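How to Test Whether Robot Arms Can Put Your Groceries Away

I get the same question every time I tell people I tinker with robots: so when can I buy one that does the kitchen? My answer for years was a shrug and a change of subject. Then I got tired of shrugging and worked out a home test I could run over and over, and I've been running it ever since, with two arms, one table and a whole lot of toy food. Updated 5/16/26 with my newer notes.

If you have a pair of small arms (or can get some evening time on a pair -- ask at your local makerspace, mine in Naltosdale is very generous with its bench hours), you can do this too. You don't need my code. You do need patience!

Step 1. Pick one chore and make it boring

"Tidy the kitchen" is not a test. It's a hundred tests wearing a coat. I went with this: things belong in a basket or on a shelf, and the arms have to move them there. Write down where every item goes before you start. I skipped that the first time and ended up arguing with myself over whether an upside-down duck on the wrong shelf was half a point. Decide early. (I give it zero.)

Step 2. Choose things that are annoying in different ways

Round things roll. Snack bags squish and slide, and a gripper that closes nicely on a box will happily pinch the corner of a bag and drop the rest. Anything lying on its side wants to turn when you touch it. A bell pepper is my favorite test item of all, because it's slick and lumpy and no two sides are alike. Then throw in a few tiny toys. I used to think big items would be the hard part, and boy was I wrong. The little ones can disappear behind the gripper at the exact moment the software needs to see them.

Step 3. Start with the stuff in the basket

Reaching into a full basket is a different job from picking up off an open table. There's a rim to clear, the neighbors get in the way, and the basket itself wants to scoot. I test baskets full, because that's how mine look when I come home from the store. If you test with one lonely orange you'll get a lovely score and learn very little.

Step 4. Run it by hand first

Drive the arms yourself before you let any software have a turn. If you can't do the job with those grippers, the software probably won't either, and you'll save a week of blaming the wrong thing. I did 150 runs by hand before I switched anything on. My wrists were not happy with me.

Step 5. Let it run and keep your hands in your lap

This is the hard part for me. You will want to nudge the pepper. Don't nudge the pepper! Any time you help, that run counts as a fail, and you write down what you helped with. Those notes ended up being the most useful thing I had. I keep mine in a spreadsheet with one column for the item, one for what went wrong and one for bad language.

Step 6. Score it like a tired person would

Out of 235 runs last September, I'd have been pleased with 100 of them if a teenager had done the work. The rest had something left out, dropped or put in a silly place. And it's slow. I can clear that table while the kettle heats up, and the arms could still be thinking about their second item. So can a machine do this chore yet? Some of it, on a table it knows, with somebody sitting nearby. I wouldn't leave the house.

What I would do is hand over the dull parts. Moving the same few items to the same place, again and again, is where I've had the best luck, and I suspect small shops will get there before kitchens do. A shop can decide that the bins never move. My family can't even agree on where the scissors go.

The same test setup, with the basket, the pink shelf and the pepper:
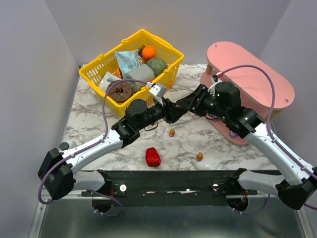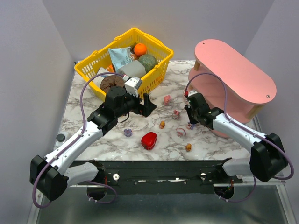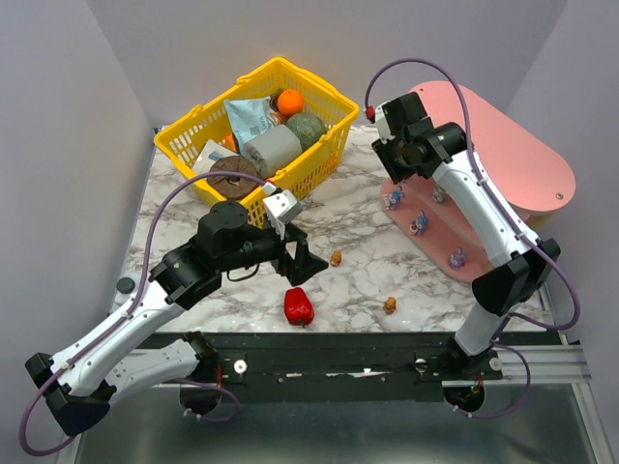
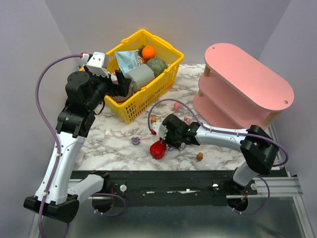 Stelios Mavromatis wrote in: I tried your steps with my own pair of arms and I think you're too hard on them in Step 5. If I have to reach over once in a run to free a stuck bag, I've still been spared most of the work, and I'd count that as a helper worth having. My mother needs someone to pass her things from a low shelf, and she wouldn't mind waiting. Slow is fine at her place. What I'd like to see is a second score for runs with one nudge allowed, next to your strict one. Could you add a column for it?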